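Subject: Re: sorting trays for the craft table
List: Medton Play & Craft Exchange
Date: March 2020

> I switched everything over to shallow baskets in July and would
> never go back. The Zivura ones hold 400 small pieces easily and
> the kids put it all away themselves. Just give every kind of
> thing its own basket. Cups are a waste of table space.

I'd like to believe this, but I have my doubts. Did the kids really put it all away, or did they put it all in one basket? Mine treat any open basket as the place where everything goes.

I also don't see 400 pieces fitting in something that shallow unless they're beads, and beads in a woven basket sounds like a bad idea. The small ones work their way down into the weave and you end up picking them out with a toothpick.

As for cups, I still keep one next to the basket, toward the back of the table. A see-through one is fine. It takes up hardly any room, and blocks can stay out on the tabletop while they're in use.

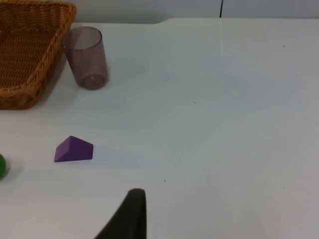

1. Baskets

I have 2, both wicker. Good for blocks and play food. Not convinced they're good for anything smaller than that, whatever the Zivura page says.

2. Cups

Has anyone used the Avel tumblers for crayons? The ones I had before were Sjöberg and they tipped over if you looked at them. If the Avel ones are any wider at the bottom I might try a set of 4.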